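Speaker notes — Two grippers, one coil of cable
Lightning session, November meetup. Keep it under twelve minutes!

Opening. Say hi, check the mic, ask who's ever tried to get a robot to pick up a cable. (Pause for the groaning.) I picked cable for this talk on purpose. Blocks are easy, they sit there and wait for you. A coil slumps, it snags on itself, and it's a different shape every time you put it down.

What I was comparing: the Bravov fingers, which are long and a bit springy, and the Stostar set, shorter and much stiffer. Same arms, same bench, same job. Get hold of the coil on the mat, lift it, put it in the tray.

First slide. Leave it up while I talk about the wrist view, and point at the braided leads and the bolts on the mount. 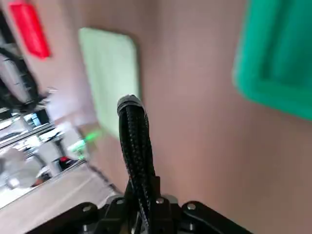
Robotics technician, Zirstead workshop
(name's on the title slide)

Right, so wrist cameras. I love them and they drive me up the wall. You get the mount nice and sharp, you can read every bolt head, and then everything past it goes soft. The green shape in the top right corner is a smear of colour from there. If your controller is leaning on that view to find the edge of something, you'll want a second opinion from higher up.

Numbers bit, go slowly. I ran 100 tries per gripper by hand first to get a feel for it, then left the Malinowski controller to work through the long run, which came to 2,751 grasps across both sets. Bravov dropped the coil less. Stostar was faster to close and better at grabbing a single loop, but it liked to pinch one strand and leave the rest behind. Of the hand-run tries, Bravov got 79 into the tray. I was hoping for more, so don't oversell it.

If someone asks about wear: I swapped the finger pads at 1,000 grasps on both, and I'd do it sooner next time. The Bravov pads had gone shiny and I'm fairly sure that cost me a few lifts near the end of that stretch.

Next slide. Give them a second to look before talking.
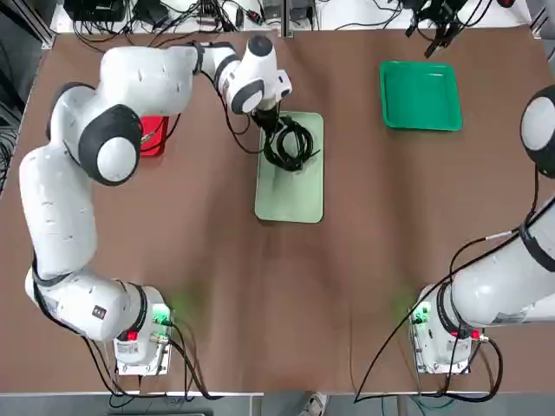 Photo: Zirstead workshop

Fingers down on the coil, left arm doing the work. Point out how the loops are bunched at the far end of the mat — that matters, because a starting spot that far up means more reach and a flatter forearm, and I got different results when I slid the coil closer. I should've fixed the starting position from day one. I didn't, and I spent a whole evening sorting the runs into piles afterwards.

Mention the arm's own shadow on the mat too. Black cable on pale green is about as kind as contrast gets, and the shadow still fooled the overhead view now and then. Moving one lamp helped more than two nights of fiddling with thresholds (embarrassing, but tell them anyway, people like that part).

Controller aside, only if there's time. Malinowski's default closing speed is too quick for soft stuff. I turned it down until it looked silly and then turned it down again. Settings are on the handout.

Wrap up: I'm keeping the Bravov fingers on for cable and the Stostar set for anything with a proper edge. Next job is both arms on one coil, one holding and one tidying. Questions, then give back the clicker.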